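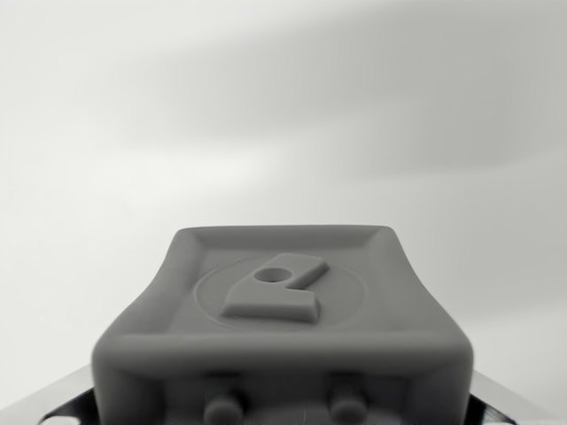 Figure 3-1. Gray housing: recessed top panel, rounded borders and raised emblem.

3. Cleaning the Housing

The gray housing has a matte finish that can turn shiny if it is rubbed hard. Clean it by hand with a soft, lint-free cloth. The Drodenine cleaning kit includes two cloths and a soft brush.

Before you start, switch off the power at the wall and wait for all movement to stop.

CAUTION: Do not spray liquid directly on the housing. Do not use solvents, scouring pads or compressed air.

1. Mix 3 drops of mild dish soap into 200 ml of lukewarm water.

2. Brush dust out of the recessed panel. Work from the middle toward the borders, then sweep the dust off over the far edge.

3. Dampen one cloth and wring it out well. Wipe the flat part of the panel with light, straight strokes, then follow the thin circular outline once with a fingertip under the cloth.

4. Clean the raised emblem with the tip of the brush. Dust collects along the foot of its side walls and in the small oval hole.

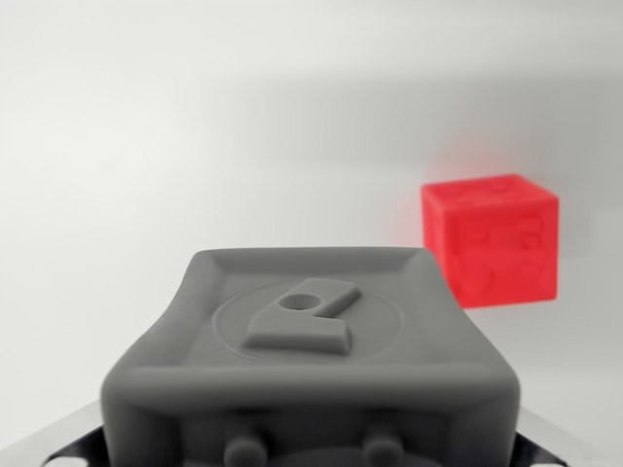 5. Wipe the raised lip on all four sides, then the rounded front face down to the two short knobs. Do not pull on the knobs or twist them.

6. Dry everything with the second cloth. Check the creases where the borders meet, where water tends to sit.

NOTE: If a mark is still there after two passes, leave it and order cover wax, part 115, from Bianchini.

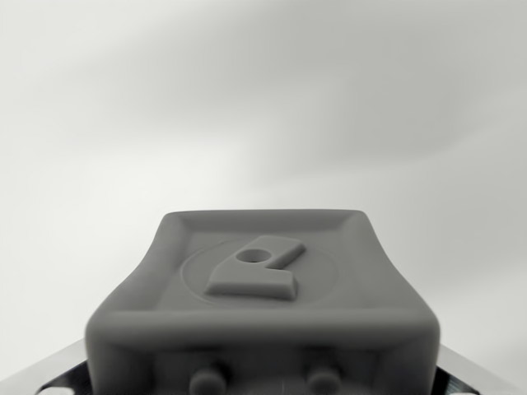 Figure 3-2. Front rim, with the two knobs below it.

7. Leave the power off until the housing is fully dry. Wash the cloths without fabric softener before putting them back in the kit.

Section revised 30 November 2023, Abla Nassar, Cedport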